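Wurnari: The Complete Series (Blu-ray, six discs)

£39 including UK delivery
In stock - orders placed before noon are sent the same day, except at weekends
E-mail this page | Print this page

Wurnari is the science fiction serial set on the mining colony of Irville, written and directed by Eirlys Griffiths. This set from Lougher has all 13 episodes on six Blu-ray discs, newly scanned from the original film negative, with a separate disc of extras and a printed booklet.

The series has been out on disc before, in a DVD edition which used the broadcast tapes. Those tapes were soft, and the night scenes in the lower town were so dark that whole conversations took place in what looked like a cupboard. The new scan puts that right. You can read the shift boards behind the bar in the canteen episodes, and the long walk across the salt in episode two has its proper colour back. It was always meant to be a dirty yellow. On the DVD it was green.

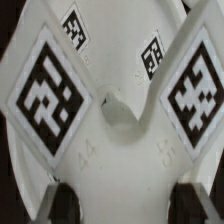
Square markers on white panels, close up.

The story

The colony at Irville is three months behind on its deliveries when a freight pilot called Vokier lands without papers and asks for work. The first half of the series follows Vokier through the shafts and the canteen, and the people who would like to see the back of the newcomer. The second half moves up to the company offices, where the deliveries turn out to have been going missing for years.

It is a slow series and does not pretend otherwise. There is one shoot-out, in episode six, and it is over quickly. Most of the running time goes on arguments, card games and repairs. People who like it tend to like it a great deal, and customers who are unsure may want to watch the first episode, still shown now and then on television, before buying.

Picture and sound

The negative was complete apart from a short section in episode nine, where two shots had been removed for a trailer and never put back. These have been taken from a print, and you will notice a little more grain for a few seconds. Scratches and dirt have been cleaned by hand. Grain has been left alone.

Sound is the original mono mix on every episode. A stereo mix made for the later repeats is offered as a second track on the first and last episodes only, as the tapes for the others are lost. The stereo version of the final episode has a different piece of music over the closing titles. We prefer the mono, but both are there.

Picture shape is 4:3 throughout. The series was shot for square televisions and has not been cropped for wide ones, so there will be black bars at the sides. Please do not send it back as faulty for this reason.

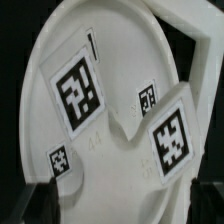
Subtitles are in English only and have been written from scratch for this edition. The DVD subtitles left out most of the radio chatter in the shafts, and several plot points are carried in that chatter, including the one about the second lift. The new ones include all of it, with the speaker's name given when the speaker is out of sight. There is no audio description.

What is in the box

Discs one to five: all episodes, in broadcast order.
Disc six: extras, listed below.
Booklet with an essay on the making of the series, an episode guide and the original press notes.
Fold-out map of Irville, taken from the one pinned up in the company offices.
Rigid card case with a plastic tray for each disc.

The map is printed on one side and is folded to fit the case. A flat version is not available.

Extras

A new interview with Eirlys Griffiths, recorded in May. She talks about how the scripts were written, why the part of Vokier was rewritten late on, and the second series that was planned and dropped. She is frank about the ending.

Commentary on two episodes, the first and the sixth. The commentary on six spends a long time on the shoot-out, how it was rehearsed with the tables in the wrong place and then had to be rehearsed again.

Silent test footage of the canteen set, with a caption at the start saying what is being tested.

Two deleted scenes from episode ten. The first is complete. The second has no sound and is shown with the script underneath.

Trailers, continuity announcements and a gallery of publicity stills. The gallery plays automatically but can be paused.

The short documentary from the DVD is not included, as the rights could not be cleared. If you own the DVD and are fond of the documentary, keep it.

Playback

The discs are locked to Region B and will play on any standard Blu-ray player sold in the UK or Europe. They will not play on a DVD player. Each disc remembers where you stopped, though some older players ignore this.

Common questions 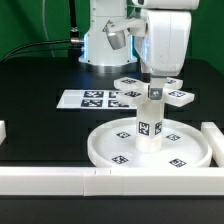
Are the episodes in the same order as on the DVD?
They are in the order they were first broadcast, so episodes seven and eight are swapped compared with the DVD. The booklet explains the reasons for the change.

Is there a digital copy?
No. The set is disc only.

Can I buy the map or booklet separately?
Both are sold only as part of the set. We will replace either one if it arrives damaged.

Will there be a 4K edition?
None is planned. The scan was made at a high enough resolution, but the cost of a second edition would be hard to cover for a series of this size.

What certificate is it?
The set is rated 12. There is some strong language in the later episodes and one scene of an accident in a shaft.

Delivery and returns

Delivery within the UK is included in the price. Postage to other countries is worked out at the checkout. Orders placed over the weekend go out at the start of the week, and anything held up by a bank holiday should be with the courier by Wednesday.

Unopened sets can be returned for a full refund. If a disc will not play, tell us which one and what the player does with it - a replacement disc is usually quicker than sending the whole box back.

Share this page: 39 shares | 13 comments

Contact Lougher | Delivery | Returns | Copyright Lougher, all rights reserved | Back to top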